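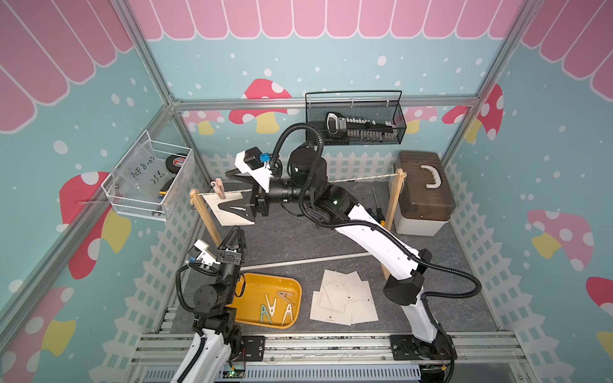
«El robot no se equivocó, el robot obedeció», dice la ingeniera, y remueve un café que lleva frío desde las nueve de la mañana. Dirige en Teteo las pruebas con dos brazos que cuelgan tarjetas de papel en un tendedero en miniatura. En enero, uno de ellos apretó una pinza y ya no la soltó.

El aviso decía «agarre correcto». «Y lo era. Correctísimo. Correcto durante 17 minutos». Mientras tanto el otro brazo, que esperaba su turno, dio la espera por terminada y avanzó hacia el mismo punto del cordel. Se tocaron los codos. La parada automática tenía que saltar con el primer roce y saltó con el quinto.

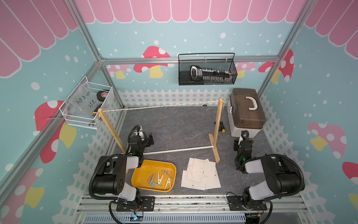
Los dos brazos en la celda, con el tendedero y la bandeja de pinzas.

La culpa, según el informe interno, se reparte. El controlador, un Asetti, guardaba un umbral de fuerza heredado de otro proyecto en el que se movían cajas. «Para una caja, un codazo es una caricia. Para nosotros es un parte de incidencias». El programa de coordinación, comprado a Heinonen, daba por libre cualquier zona cuyo brazo llevara un rato sin moverse. Un brazo atascado, claro, se mueve poquísimo.

Nadie resultó herido. Se dobló un dedo de la garra y hubo que repasar 1.201 líneas de registro, de las cuales 692 repetían que todo iba bien. «Las leí todas. Soy una persona muy informada».

Desde entonces el umbral se revisa con cada cambio de tarea y ningún brazo entra en zona compartida sin permiso expreso del otro. El ritmo ha bajado – bastante, admite – y en Estcombe, donde está la oficina que paga las facturas, ya han preguntado por qué se tarda tanto en tender tan poca ropa.

«Les dije que vinieran a meter la mano con la configuración antigua». Siguen sin contestar al correo.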